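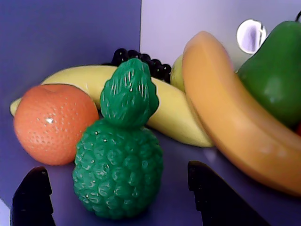 Last updated: 24th October

Morning at the Luteo bench in Udville. Play kitchen, plastic fruit, one small arm. Zulkifli Yeoh has had 2 hours' sleep and a screwdriver in his teeth. First job, the fingers. Wipe, check the pads, check them agian.

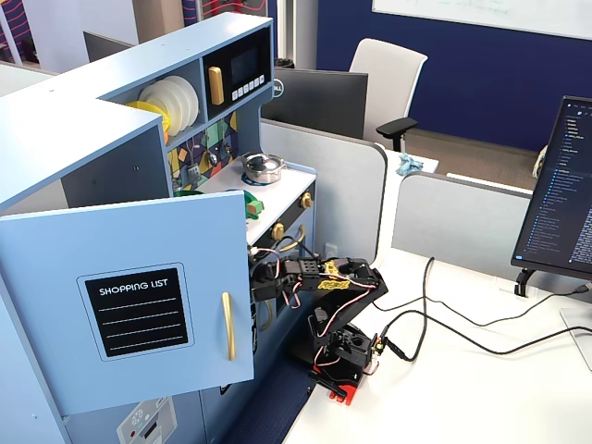 Elmarie Mthembu

Base next. Bolts snug, cables run off to the right so nothing drags. Then zero every joint. "Skip that and you chase it all day," Yeoh says.

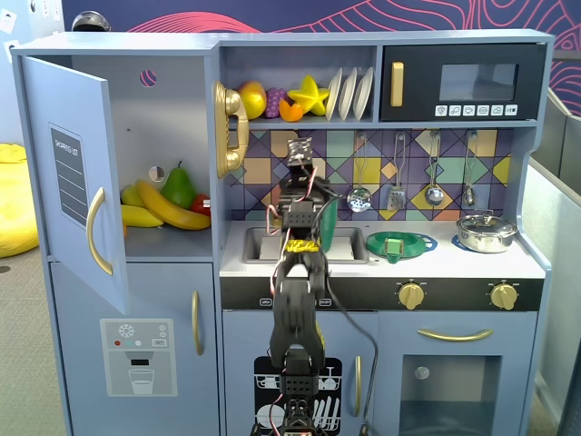 Wiring is what kills these arms. Servo leads flex, crack, quit. Yeoh tugs each one, base to wrist. The red and white ones looped along the side get an extra look, they're the ones that snag. Spares come from Grevlow, in bags of ten.

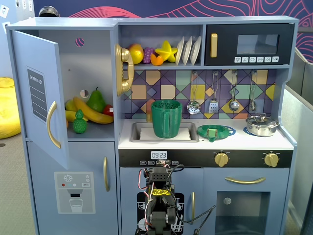 Every 300 cycles he pulls the shoulder servo and listens to the gears. A gritty one goes in the bin. New horn, new screw, dab of threadlock, rezero, go. Half an hour if teh screws behave. In June they didn't.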